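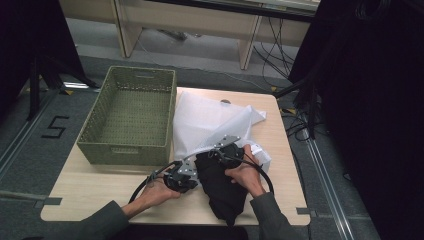
I've been folding laundry badly for most of my adult life and decided in December to sort it out. Short thread on what changed.

14 replies 806 likes

One basket per load. Mine are plain open-topped woven ones with a handle slot at the end. Empty it completely before you fold anything, then put the finished pile back in it.

Fold at a table. I used the bed for years and everything sank into the duvet. A small table with rounded corners is enough, and thin cloth doesn't snag on it.

2 replies 589 likes

Black things go first. Lint shows on them, so I want them done and put away before the towels come near.

If a piece is bunched up, find two corners and lift. Don't try to flatten it from the middle – you only move the creases along. Shake once, lay it down, smooth toward yourself.

475 likes

Yee-man Wei asked about fitted sheets. I tuck the corners into each other and fold in thirds. It comes out lumpy. It goes in the cupboard anyway.

Ruaridh Aitken says he rolls his T-shirts. Fine for drawers, no good on my shelves – they unroll.

Socks are still in a bag by the door. I'll get to them tonight.

31 shares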